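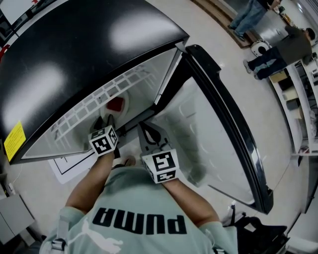

Padmavathi Gowda wrote in to ask whether a refrigerator with wire racks needs to be emptied completely every time it is cleaned, or whether one shelf at a time would do. Her own habit is to clear a single level, wash it, put everything back and leave the next level for another evening. She added that her mother considered this cheating.

I do not consider it cheating. It has been the practice in my household since April, and I can report that the refrigerator is in better order than it was under the former arrangement, when the whole of it was emptied twice a year and the kitchen was out of use for an afternoon. Readers who followed the earlier entries on the pantry will recognize the principle. A small task that is completed is preferable to a large one that is postponed.

The procedure is as follows. One level is chosen the evening before. Anything on that level that is close to its date is placed at the front and, where possible, eaten for breakfast. The remaining items are moved to the counter, beginning with the dishes that have no lid. A plate is always taken out with both hands and held level, particularly if the food on it has released any liquid. I have learned this from beets, which I store far too often on a shallow dish and which have marked two dish towels and the grout beside the stove.

The rack itself is then withdrawn. Mine will not come out unless the door is opened past the point at which it meets the cabinet, and for two years I believed it was fixed in place. It is not fixed. It must be lifted slightly at the back and turned. A wire rack does not fit flat in our sink, so it is washed one half at a time in warm water with a little dish soap, and the joints where the wires cross are given attention with an old toothbrush. I have tried the Wevik brush with the angled head as well. It is well made but too thick for the narrow openings.

While the rack dries, the walls of the compartment and the lower lip are wiped down with baking soda dissolved in water. The lower lip deserves particular mention. Crumbs and onion skins collect there, and the door seal presses them into a line that is difficult to see from a standing position. I now finish each session by running a damp cloth along it from one side to the other.

The top of the refrigerator is a separate matter. A dark, glossy surface shows every fingerprint and a good deal of dust, and ours is cleaned whenever guests are expected. A dry cloth is used first and a barely damp one afterward. Printed labels should be wiped around and left where they are. I once removed one from our previous refrigerator with a plastic scraper, and the adhesive remained until the day it was hauled away.

Madhu Sachdeva has asked on a previous occasion about containers. I use five Bunetti glass boxes of the same size, purchased together, and a number of ordinary plates and bowls for whatever will be eaten by the next day. I find that food on an open plate is noticed and eaten – food in a box with a lid tends to move gradually toward the back. The disadvantage is odor. Cut onion and melon are therefore always kept covered in this household, and so is fish.

Wire racks do present one difficulty that solid shelves do not, namely that small jars lean. A thin cutting mat trimmed to the width of the rack resolves this, although it should not cover the entire surface, as the air needs to circulate. Mine covers the left third and holds the mustard, the capers and the pickled lime.

As regards frequency, each level is cleaned every 22 days or so in principle, and in practice when I remember. The drawers will be addressed in a later entry. I have not yet found a satisfactory method for the one that sticks.

Posted 2026-09-29

Recent entries
The Pantry, Second Shelf: Flour and Rice
On Labeling Leftovers
A Tellard Kettle after Five Winters
Dish Towels: Which Ones Were Kept
Notes on the Narrow Cabinet beside the Stove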